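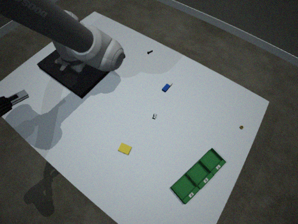 Moving the recipe archive off Gretero

I have kept recipes in Gretero since it was a desktop program with a grey toolbar. By March the collection stood at 2186 entries, and the export button had been moved behind the paid tier. I paid for one month, took everything out and cancelled. These are my notes on the move, mostly so that I can find them again.

The export is a single text file. Each recipe starts with a line of equals signs, then a title, then a block of fields, then the method. The fields are not always in the same order. Older entries have "Serves" and newer ones have "Yield", and there is a period in the middle where both are present and disagree. I kept "Serves" when it was a plain number and dropped the other one.

Character encoding was the first real problem. The file claims to be UTF-8 and is, apart from every entry typed in before the second major version, which is Windows-1252 pasted in without conversion. Degree signs, half signs and the e-acute in purée all broke. A converter run over the whole file damages the good entries, so I split the file on the equals signs first and tested each piece separately. If a piece decoded cleanly as UTF-8 I left it alone, otherwise I treated it as 1252. That sorted all but 54 entries, which had both encodings in one recipe because I had edited them later. I fixed those by hand over two evenings.

Units took longer. My own recipes are in grams. The ones from my aunt are in ounces, and the ones copied from magazines are in whatever the magazine liked. I had planned to convert everything to metric on import and wrote most of the code for it. Then I ran it on a shortbread recipe and got 170.097 grams of flour. Rounding to the nearest five helps with flour and ruins yeast. Rounding by ingredient needs a table of ingredients, and mine has "plain flour", "flour, plain", "pl. flour" and "flour (see note)". I gave up on conversion at import. The quantities are now stored as typed, with a second field for a metric value that I fill in when I next cook the thing.

I would recommend this to anyone doing the same job. The typed quantity is the source, and a converted one is a guess about it.

For the new home I looked at two programs. Filletti has a good search and a poor idea of what a recipe is: one list of ingredients, one list of steps, no sub-recipes. A pie is pastry plus filling, and I want the pastry to exist once and be pointed to by nine pies. Rarkix can do this but wants its own server running at all times, and it used more memory than everything else on the machine put together. Parviz Mousavi runs it for his family and is happy with it. He also has a proper machine for it in the loft.

I ended up with a folder of plain text files, one recipe each, and a short script called Ung that builds an index. The name means nothing. A file has a header of key and value lines, a blank line, ingredients, another blank line, method. A line starting with an at sign in the ingredients refers to another file by name. The script follows those references one level down and stops. I did try unlimited depth, and found that my stock recipe referred to a soup which referred back to the stock.

Duplicates were the last stage. I compared titles in lower case with the punctuation removed, then compared ingredient lists for anything that matched. After merging there were 1652 files. Most of the duplicates were the same recipe saved again after a small change, usually oven temperature. I kept the latest version and moved the differences into a notes line at the bottom. Four banana breads survived because they are different recipes — one has no egg, one is made with oil, and the other two I can't choose between.

Some numbers on speed. The index builds in 2927 milliseconds on the old laptop from cold, and much faster when the files have been read recently. It could be improved by only reading files that have changed, but I run it perhaps twice a week.

Kausar Butt asked by email whether I lost the photographs. Yes, mostly. Gretero exports them as a separate archive in which the files are numbered and the numbers do not appear anywhere in the text export. I matched a handful by date and left the rest in a folder. I very rarely looked at them.

Still to do: tags. The old ones came across as one long line separated by semicolons, and "veg" means vegetarian in some entries and "contains vegetables" in others. I am going through them in alphabetical order and have reached chutney. The printing side is also unfinished. At present I print the raw file in a large font and stick it to the cupboard door, and the only fault with that is long lines wrapping in the middle of a quantity. A hard wrap at sixty characters should deal with it.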